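Speaker notes – Grip force limits and release rules for light plastic containers
Solley handling workshop, November, afternoon session

Slide 1. Title
Leave up while people sit down. Say that the talk covers written rules for gripping and letting go of thin-walled containers. Path planning is in the other session.

Slide 2. Scope
The rules come from the Hustton cell handbook, second edition. They apply to two-finger grippers with coated fingers working at a bench. Suction tools have their own chapter. Anything filled with liquid is out of scope until the spill annex is finished.

Slide 3. Why the old rule was replaced
The old text said "grip firmly enough to prevent slip". Two sites read that in two different ways. Solley set force by container weight, Flanano set it by wall stiffness, and both passed their own audit. A rule that two auditors can read differently has to be rewritten. Pause for questions if anyone from the audit side is present.

Slide 4. Force ceiling
The ceiling for unlined plastic containers is 13 newtons per finger, measured at the tip. Stress "at the tip" – the drive current reading is not accepted as a substitute. The figure is a house limit and carries no weight outside the handbook. Check it at the start of each shift and after any change of finger coating.

Slide 5. Where to grip
Rule 5.1: the grip point is recorded before the run, as a height on the container.
Rule 5.2: ribs and threads are not a grip surface unless the job sheet names them. Fingertips that meet a ridge edge load a narrow line of plastic, and the force reading says nothing useful about it.
Rule 5.3: the fingers close at reduced speed over the last part of their travel.

Slide 6. Wrist view
Let the picture stay up for a while. Ask the room where they would record the grip height, then go back to 5.2. 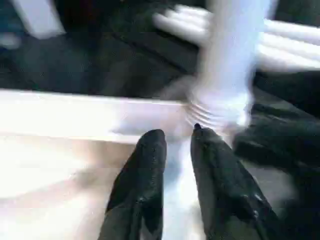 Fig. 2. Wrist camera view: fingertips at the lower end of the ridged section of a white plastic container.

Mention the blur. Under rule 6.3 a blurred image may be kept in the run record but may not be used to confirm a grip. Confirmation needs a still image or a force trace. The same goes for overexposed surfaces, where the outline of a white part is easily lost.

Slide 7. Release
The container must be supported from below before the fingers open. Open to the recorded width, hold, then withdraw along the finger axis. No sideways movement until the tips are clear. Gál asked for a shorter hold time in the draft round; the request was turned down for lack of test data and can be made again.

Slide 8. Records
Job sheet, tip force check, grip height, image or trace. Deviations go on the same sheet, signed by the person running the cell. Separate deviation logs are withdrawn.

Slide 9. Open points
Worn coatings: no agreed test yet. Translucent containers: the lighting clause is still in draft – comments to the Hustton desk before Sunday. Handouts are by the door.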